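Gripper position drifts between demonstrations of a two-arm unpacking task. Hand guiding or remote control?

Desmond Crenshaw
Posted 30th January

We have a two-arm cell and a task that sounds simple. A clear storage box with a ribbed lid stands in the work area. One arm deals with the lid, the other takes small red blocks out of the box and puts them in a blue tray. I want the arms to learn this from demonstrations, so I need a lot of them and they need to be consistent.

So far I have 214 demonstrations recorded. The first 60 were done by hand guiding: both arms in free-drive, one person on each wrist, pushing the grippers through the motion. The rest were done by remote control with a pair of Furholm leader arms, one operator driving both sides. I logged joint angles, gripper opening and two fixed camera views for all of them.

The trained policy does fine with the lid and badly with the blocks. It comes down a little short of the block, closes on nothing, goes up, and continues to the tray as if it had one. If I train on the remote-control set alone it gets slightly better. If I train on the hand-guided set alone it is much worse, but that set is small, so I do not know how much to read into it.
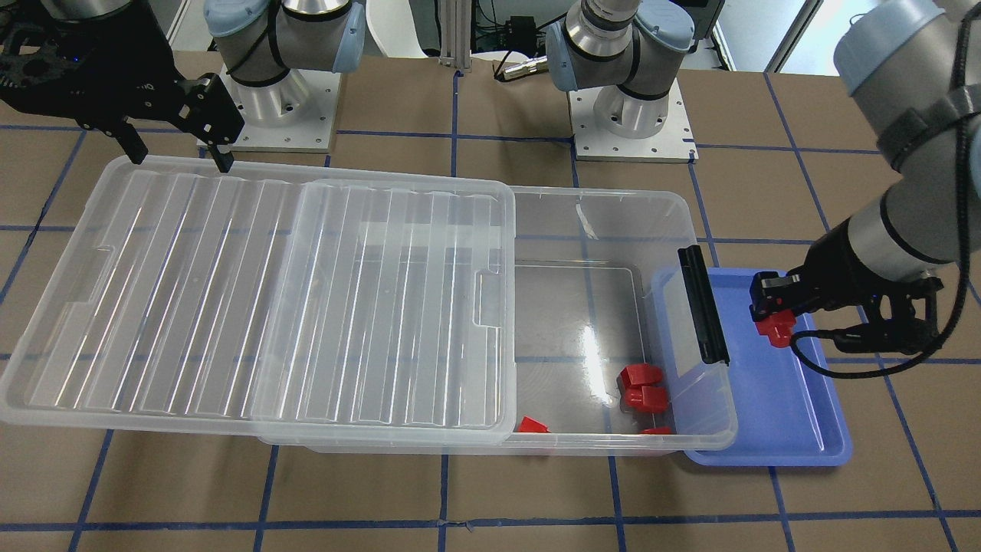
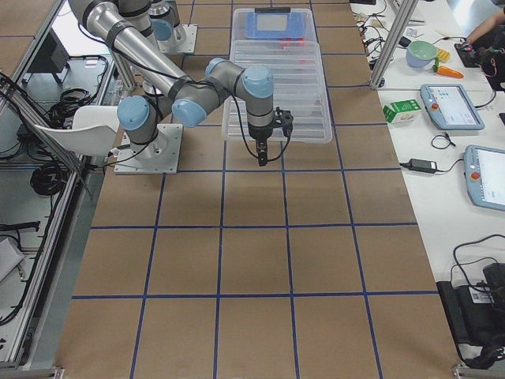 What I cannot work out is whether the fault is in how I demonstrate or in how I record. The joint logs look smooth. The base plates are bolted down and I have checked the bolts. My operators say remote control is tiring and they would prefer to go back to hand guiding. Before I tell them yes or no, I would like to hear from someone who has done both. One more thing that may matter: with the lid slid off to the left, only the right part of the box is open, and the blocks do not always lie in the open part in the same way. When one sits low against the front wall, you see little more than a thin red sliver of it through the plastic. The operators can pick those up because they lean over and look. I have not told them where to stand.

Cell control is Brandomitz, version as shipped in November. Logging runs at 200 Hz, cameras slower. Happy to post a log if someone wants one.

Verna Mercado

You have several problems and I would take them one at a time, starting with the cheapest.

First, separate the two sets. Do not train on a mix of hand-guided and remote-control data until you have shown that they agree. In free-drive a person holding the wrist loads the joints, and the arm flexes slightly. The encoders are usually on the motor side, so they report a pose that the fingertips are not quite in. When the arm plays the same angles back with nobody holding it, the tips end up somewhere else. Over a long reach this is easily enough to miss a small block. It would also explain why the lid works, as a lid is large and forgives a small offset.

You can measure this in an afternoon. Put a pointed pin in the gripper and a printed cross on the floor panels. Hand guide the pin to the cross, log, back away, play back, measure the gap. Do it at the near side, the far side and over the tray. If the gap is the same everywhere you can correct for it. If it changes with reach, I would drop the 60 hand-guided recordings from training and keep them only for checking.

Second, hands. In hand guiding the people are in the camera views. The policy learns from pictures that have arms and sleeves in them, then runs on pictures that do not. Remote control does not have this fault as long as the operator stays out of view. Have a look at your recordings with that in mind, including the edges.

Third, and I suspect this is most of it: your operators see more than the policy does. You wrote that they lean over. The policy cannot lean. If a block is only visible to the cameras as a sliver behind ribbed or shiny plastic, the demonstration contains a confident motion toward something the cameras barely show. The policy then learns an average position, and an average position is a little short of some blocks and a little past others. Two ways out:

Make the operator work from the camera views only. Put the same pictures the policy gets on a monitor and turn the operator's chair away from the cell. Picks will be slower and some will fail. Keep the slow ones.

Or add a wrist view, if you can use one for training. You mention only two fixed cameras, and for picks inside a box with walls I would not try without one.

Fourth, timing. With joints at 200 Hz and cameras slower, check that every camera picture is stamped when it was taken and matched to the joint sample from that moment. If it is stamped on arrival, the arm is always a little further along in the log than it was in the picture. Smooth joint logs tell you nothing about this. Close the gripper sharply ten times and compare the log with the video.

On fatigue: shorten the sessions. We change operators after 20 minutes and the later recordings are as good as the early ones.

stellum_user

we had the same thing, it was glare. put a diffuser sheet under the ceiling lights and it went away mostly. also 214 is not much, we needed 1000 for a task like that

P. Czarnecka

I agree with Verna Mercado on most of it, but I would not throw away hand guiding. It is a good way to record waypoints that do not depend on vision, such as the approach to the lid recess or the release height over the tray. We teach those by hand with the arm stopped and the hand off the wrist before the point is saved, so there is no load on the joints. Everything that depends on where a block lies is done by remote control.

Also record failed grasps and the recovery after them. If every demonstration contains a clean pick, the policy has never seen an empty gripper above the box and has no reason to go back down. Carrying on to the tray with nothing in the fingers is what I would expect from that data. Ask the operator to miss on purpose in some of the runs, open, and try again. Mark the missed part in the log so that you can train on the recovery and leave out the miss itself.

Desmond Crenshaw

Did the pin test. The gap grows with reach, and on the far side it is wider than the block. The hand-guided set is out. Camera stamps were on arrival, so that is being fixed too. I will record a new set from the monitor with retries in it and post the result under this one.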